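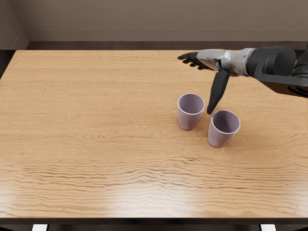 Slide 1: Two cups and a thumb

Let people settle. Say good morning, say thank you to Hevby for the room and the coffee, and leave this slide up while the stragglers find a chair.

Start with the cups. I've spent a good part of my working life lately on cups like these, in simulation, with a hand hanging over them and me on the other end of it. People hear "robot learning" and picture big factories and flying sparks, and then I show them two lavender tumblers on a table and I can feel the room deflate a little! But stay with me, since almost everything I want to talk about this morning fits on that tabletop.

Point to the thumb. Ask the room: if you were steering this hand, what would you do next? Give them a real pause, count to ten in your head if you have to. Somebody will say "grab the right one," somebody will say "back off and come in from the side." Both are fine. What I'm after is that they notice they have an opinion, and that they had it in less than a second. That opinion is the thing we are trying to get out of a person and into a robot.

Slide 2: Who I am and why I do this

Keep this short (I never do). Tolera Yilma, I run the teaching sessions on the Vedum project. I came to it from training people, years of it, and I still think of a demonstration as a lesson, with all the same troubles a lesson has. The teacher is tired, the teacher skips a step because it's obvious to them, the teacher does it a slightly different way every time and swears they don't.

Mention that I'm no programmer and that questions about network layers will go to somebody smarter over lunch.

Slide 3: Two ways to show a robot something

First way, by hand. You take hold of the arm itself and move it through the job, the way you'd hold a child's hand around a pencil. It's lovely for big sweeping motions. You feel the weight, you feel where the elbow wants to go. It is much less lovely for fingers. Try moving a four-fingered hand and a thumb with your own two hands while also holding up the wrist. (Mime this. It gets a laugh and it makes the point faster than I can.)

Second way, from a distance. You wear a glove or hold a controller, you watch a screen, and the robot's hand follows yours. This is how we do the cup work. You get all your fingers back, and what you lose is touch. You can't feel the rim. You only see it, and depth on a flat screen is a slippery thing.

Go back to slide 1 here for a moment. One cup stands farther back than the other. Ask how sure they are about how high that thumb is over the near rim. From this angle I'd say just above it, and I'd still want a second view before I moved down.

Slide 4: What a good demonstration looks like

Slow down here, this is the part people write down.

A good demonstration is a bit boring. You come in over the table, you get the thumb where it needs to be, you close, you lift, you carry, you let go. You don't fuss. When new people start with us they fuss terribly, little wiggles at the end to get it perfect, and the robot learns the wiggles right along with everything else. We had a whole batch in October where the hand gave a sort of shiver before every grasp, and we traced it back to one very careful person with one very strong cup of coffee. That person was me.

Let the hand stop when you stop to think? No. Think first, then start the recording. A long pause in the middle of a demonstration teaches the robot to pause there too, and it has no thinking to do while it waits.

And please show it some recoveries. If every demonstration goes smoothly, the robot has never seen a cup that's a little too far left, or a finger that brushed the rim on the way by. Start some of them from an awkward spot on purpose. I used to throw those away, and I'm sorry I did.

Slide 5: Why we begin in simulation

Nothing breaks. That's the short version and some days it's the only version I need.

The longer one: I can put the cups back with one key. On a real table, resetting takes longer than the demonstration does, and by late afternoon your patience for lining up cups is gone. In the simulated room I can keep a beginner going through their first clumsy hour with no harm done to anybody's knuckles or anybody's hardware.

The warning that goes with it: a simulated table is very well behaved. Light falls the way it's told to. Cups slide the way somebody decided they should slide. We learned to change things around, the color of the wood, the starting spots, the angle of the view, so the robot wouldn't fall in love with one tabletop.

Slide 6: The numbers slide

I promised Evangelista I would include one, so I have included one, and I'll be quick.

We recorded 2000 demonstrations of the cup task. We kept 1044 of them after review. Let that sink in for the room, it's a lot of lost afternoons. Of the ones we kept, 107 were the recovery kind, and if I could have one wish for the next round it would be to turn that number way up.

If someone asks what we threw out: dropped cups where the operator gave up, recordings that started too late, and a big pile where two people had been told two different things about which cup goes first. That last pile was entirely our fault. The instructions said "move the cup." Which cup? (Back to slide 1 again if there's time. Two of them, same shape, same color. You see the trouble.)

Slide 7: Looking after the person in the glove

Don't skip this one even if we're running over.

We talk so much about the robot's arm and so little about the person's. Holding your hand palm-down in the air for half an hour is hard work. Our sessions at Walteck run twenty minutes and then you stand up, you shake out your shoulders, you look at something that isn't a screen. People's demonstrations get better after the break, and you can see it in the recordings, and they're in a nicer mood as well.

Let people watch the robot try it afterward, too. Early on we'd send the operators home and run the tests without them, and it was a mistake. A person who has seen the hand copy their own odd little habit will fix that habit the next day without being asked.

Slide 8: Questions

Put slide 1 back up and leave it there.

Have the glove on the front table for anyone who wants to try it on. Medium fits most, large is in the gray bag. Remind them the February 2023 operator handout is by the door, and that page three has the corrected wording about which cup.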